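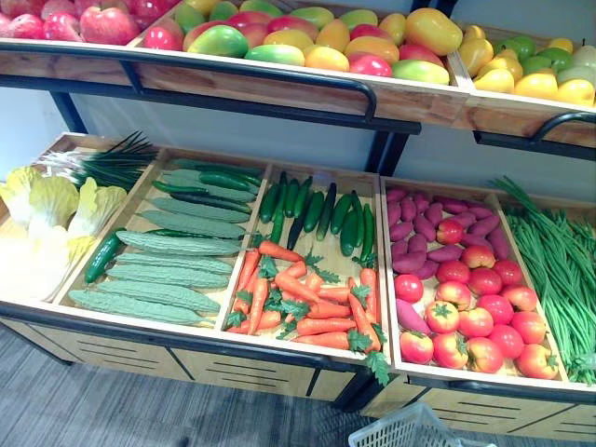 Consumer Behaviour, Session 4: Does shop layout really make us buy more?
Notes by Smaranda Dinu

Reading before the seminar: Poojary, chapter 3. Skim Matheson if you have time, but see my doubts below.

You will often hear that shops put fruit and veg by the entrance because it puts us in a healthy mood, and we then feel free to fill the trolley with biscuits. The idea has a name (licensing) and a tidy story attached. What it lacks is much evidence from real shops. Ask three managers why the apples are at the front and you may well hear about delivery doors, daylight, or where the last manager had them.

The Okoro trial

This is the one the trade press likes. Produce was moved to the front of a single shop in Wuvudton and takings were compared before and after. Sales of fruit went up. Fine, but the move was made in September, when schools go back and people shop differently anyway. There was no second shop to compare it with. I would not hang a policy on it.

The Plollia survey

Bigger, with 2907 shoppers, of whom 58 per cent said that a full, tidy display made them more likely to buy. Said is the word to underline. People are poor at reporting why they picked something up, and the question more or less handed them the answer.

Matheson's tilted shelves

Kenneth Matheson claims sloping shelves sell more than flat ones. He watched 336 customers, which sounds decent until you notice that he also chose which shelf got the riper fruit. Zdislava Lukáč tried to repeat it with matched stock and found a gap so small it could be chance. Her paper is short — read it twice.

For the seminar

Pick one claim from a trade magazine or a shop-fitter's brochure (Faline's is on the course page). Write half a page on what was measured, what it was compared with, and who paid. Ghada Ghanem will take the second group in the usual room at 2 pm.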